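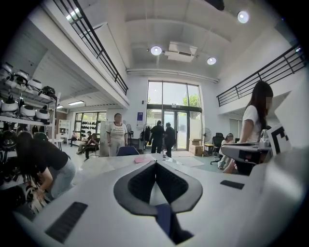 Grerik Helmets, Parnura: The Showroom and Back Rooms

Grerik sells and fits helmets from a two-story building on Ikeda Street in Parnura. The building has 3,917 square feet over the ground floor and the mezzanine. It was a printing shop before Grerik moved in, and the upper level was used for paper storage. The walls and ceiling were painted white during the move and have been kept that way.

The gallery covers the ground floor, the stock area, the fitting chairs and the upstairs office. Captions were updated in February, after the spring stock was put out.

GROUND FLOOR

Helmet shelves
White metal shelving with the helmets set out in rows. White helmets with black trim are on an upper shelf, and white ones with black visors and straps are on the shelf below. The bottom shelves hold black helmets.

Shelf labels
Each label gives the model, the shell size and the price. Head sizes are listed on the chart by the counter, in inches and centimeters.

Street entrance
The door opens outward onto Ikeda Street. Bikes can be locked to the rack on the left. Please keep the ramp clear.

Counter
Orders, returns and pickups are all handled here. Have your order number ready if you are picking up.

Valisora stand
The Valisora line has its own stand beside the counter. It comes in 11 colors, and the ones that are not on the stand can be ordered. Delivery to the store usually takes a week.

FITTING AREA

Chairs
Customers sit down for a fitting. A first fitting takes longer than a refit, so mornings are better if you have never been measured.

Measuring tape
The tape goes around the head just above the eyebrows. We measure twice and write down the larger number. Tie long hair low at the back of the neck before you try anything on.

Checking the straps
The side straps should meet just under the ear. With the buckle closed, the chin strap should be snug but still let you open your mouth. Move your head from side to side. If the helmet slides, go down a size or change the pads.

Pad drawer
Spare pads are sorted by thickness. Old pads can be brought in for matching, even if the helmet was bought somewhere else.

STOCK AND REPAIRS

Receiving table
Boxes are opened here and checked against the packing slip. Helmets are taken out of their bags and looked over for scratches before they go on a shelf.

Stockroom racks
There is room for 1,000 boxed helmets. The last full count, done in January, came to 1,036, and the extra boxes were moved to the space under the stairs.

Repair bench
Buckles, straps, pads and visors can be replaced. Shells are not repaired. A helmet that has taken a hard hit should be replaced, and we will mark it so that nobody wears it by mistake.

Visor rack
Replacement visors hang by model number. Clean them with water and a soft cloth only. Window cleaner can cloud the plastic.

UPSTAIRS

Mezzanine railing
The railing is black metal with vertical bars. It was in the building already. We sanded it and painted it again before opening.

Office
Club and school orders are put together here. Send sizes as a list, one line per rider, and include a contact number.

Old sign
The printing shop's sign was found behind a cabinet and now hangs at the top of the stairs. Part of the lettering is missing.

VISITING

The showroom opens at 10 a.m. and closes at 6 p.m. The last fitting starts at 5:15 p.m. Parking is behind the building and is shared with the shop next door. The mezzanine can be reached only by stairs, but everything for sale is on the ground floor.

Gallery photos may be used by clubs and schools in their own newsletters. Please credit Grerik Helmets, Parnura. For larger files, ask at the counter or use the contact form.

Back to all galleries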